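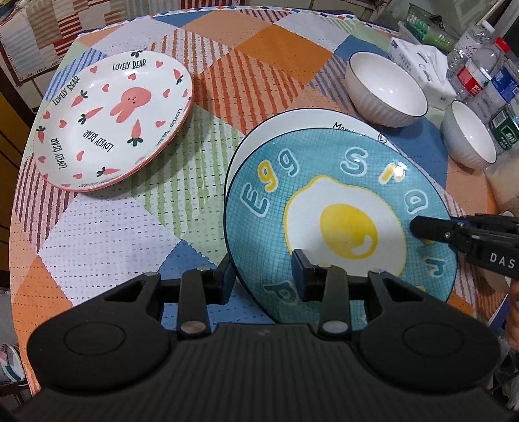 Trestow Hand-Held Gripper Pair, for Table and Kitchen Work

A robot that can lift a steel cube off a gray mat has been available for years. Most of our customers have one. What they would like is a robot that can pick up a plate with a fried egg printed on it, while it sits on top of another plate, on a tablecloth with more colors than the sample book it came from.

Trestow is a pair of hand-held grippers for recording that kind of work. You hold one, a colleague holds the other (or you hold both, if you're coordinated), and you clear the table. The jaws move when you squeeze. The camera on the tool records what the jaws are doing. Later on, your arm gets to learn from it.

We sell the pair ready to use, and we also rent it out for people who want to find out how tiring tidying up can be before they commit.

What's in the case

Two Trestow grippers, black
Two camera modules, fitted and focused
Two data cables, with strain relief
One recorder with 64 GB of internal storage
Eight spare finger pads, dark blue
One hex key, plus a second hex key for when you lose the first
Printed setup guide

The fingers

Each gripper has two fingers on a linkage that opens and closes evenly from the center. The pads have a dark blue inner face, firm enough to hold the rim of a plate and soft enough that you'll still own the plate afterward. We tried a harder pad in the first version. Noémie Hervieu, who designed both, keeps a box of saucers from that period and does not like to discuss it.

Rims are where the linkage earns its price. One finger goes outside, one goes over the surface, and you squeeze. With bowls it's the same motion with a deeper reach. Ribbed outer walls are fine. Very thin paper plates are possible but will teach your robot bad manners.

The pivot pins can be tightened from outside with the hex key. Check them after every 50 hours of recording. If the fingers start to feel sloppy before that, somebody has probably been using the tool to open jars.

Specifications

Length, fingers closed: 303 mm
Maximum recommended load: 300 g per gripper
Grip: squeeze handle, either hand
Connection: cable
Power: through the recorder
Finger pads: replaceable, no glue

The load figure is a recommendation and we mean it. A cereal bowl is well within it. A cereal bowl full of cereal is between you and your tablecloth.

Working in a real room

Trestow was built for kitchens that people cook in. You don't need to paint the walls, hide the bottles or buy new dishes. Leave the tissues where they are. Glossy bowls throw reflections, overhead lights do what they like, and quick movements blur. We suggest you keep a fair amount of that in your recordings, since your robot will meet it all on its first day out.

Two people can work at the same table with one gripper each. Agree on who takes which dish before you start. Our tester Baptiste Sabatier recommends saying it out loud — he has been reaching for the same bowl as Albane Delorme since December.
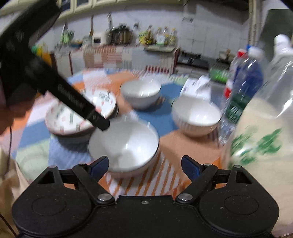 Can I use the grippers without the recorder?

The grippers need the recorder for power and for keeping the two video streams in step. You can mount them on your own arm later with the Caron adapter, sold separately, and that adapter has its own power input.

How long does it take to learn?

Most people are recording usable takes within an hour. Stacked plates take a little longer. Chopsticks are covered in the setup guide, in a short section titled "Chopsticks," which wishes you luck.

Are the pads food safe?

They're wipe-clean, but they are not rated for contact with food. Use them on the dish and leave the egg alone, unless it's printed.

Ordering and rental

Castero sells Trestow directly and ships it assembled. Rental is by the week and includes a fresh set of pads. For a quote, write to Inès Leblanc at the sales desk and tell her what's on your table. A photo helps. She has seen worse.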